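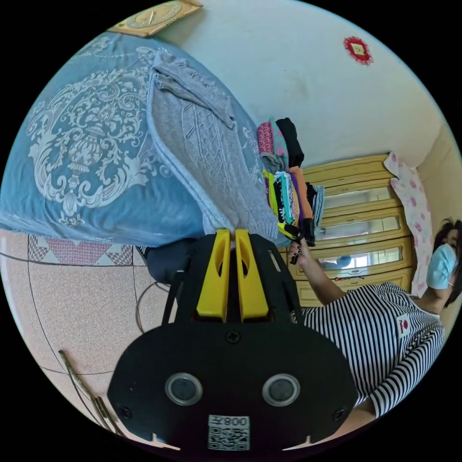
Roupa dobrada em pilhas sobre a cama, com a camisola de malha cinzenta à parte.

Arrumar o roupeiro a meio da estação

Em março costuma haver em casa roupa de duas estações ao mesmo tempo. As camisolas grossas ainda fazem falta de manhã e as t-shirts já começam a sair do fundo do armário. O resultado é um roupeiro onde não cabe nada. Uma tarde chega para resolver, desde que se tire tudo para fora antes de começar.

Onde dobrar

A cama é a melhor superfície. Tem altura razoável, é larga e obriga a acabar o trabalho antes da hora de dormir. Deixe a colcha posta e bem esticada, porque em cima de lençóis enrugados as pilhas tombam. Sacuda cada peça antes de a pousar.

Se a roupa esteve guardada muito tempo e tem pó, use máscara. Quem tem alergias nota a diferença logo na primeira gaveta.

Como separar

Separe por tipo de peça e só depois por cor. Camisolas com camisolas, calças com calças, roupa de casa num monte próprio. A cor ajuda a encontrar as coisas mais tarde, mas misturar tecidos grossos e finos na mesma pilha faz com que ela escorregue para um dos lados.

Não passe das 9 peças por pilha. Acima disso, para tirar a de baixo é preciso desfazer o resto. Se a prateleira for alta, faça duas pilhas lado a lado.

As peças às riscas dobram-se com facilidade se usar as próprias riscas como guia. Nas lisas, marque o meio com a mão e dobre as mangas para dentro antes de dobrar ao comprido.

Malhas grossas

Uma camisola de malha com tranças não deve ir para o cabide. O peso puxa os ombros e deixa bicos que não saem com o ferro. Dobre-a assim:

Estenda a camisola com a frente para baixo.
Cruze as mangas sobre as costas, com os punhos direitos.
Dobre a parte de baixo até meio e depois mais uma vez.
Guarde-a no cimo da pilha ou sozinha.

Os punhos canelados perdem a forma se ficarem trilhados debaixo de outras peças. Se já estiverem largos, humedeça-os, aperte-os com a mão e deixe secar na horizontal.

De volta ao armário

Passe um pano ligeiramente húmido nas prateleiras e seque bem. Nos armários de madeira pintada, evite produtos com lixívia, que amarelecem a tinta clara. Os vidros das portas limpam-se com água e um pouco de vinagre, aplicados no pano e nunca diretamente, para o líquido não entrar nos rebordos.

As prateleiras do nosso armário têm 60 cm de largura e levam duas pilhas de adultos ou três de criança. Meça as suas antes de decidir o tamanho da dobra. É mais fácil acertar na primeira peça do que refazer a pilha inteira.

O que se usa todas as semanas fica à altura dos olhos. Roupa de inverno em cima, roupa de cama em baixo. Os sacos de alfazema vão para os cantos, sem tocar no tecido.

Peças para dar

Ponha um saco aberto ao lado da cama e decida na altura. O que não serve vai para o saco, o que precisa de botão ou bainha vai para uma cadeira. A leitora Wakana Ikeda escreveu-nos a dizer que cose tudo o que está na cadeira à sexta-feira à noite e que, se uma peça lá ficar até à sexta seguinte, passa para o saco. Lave e seque as peças antes de as entregar e ate os pares de meias uns aos outros.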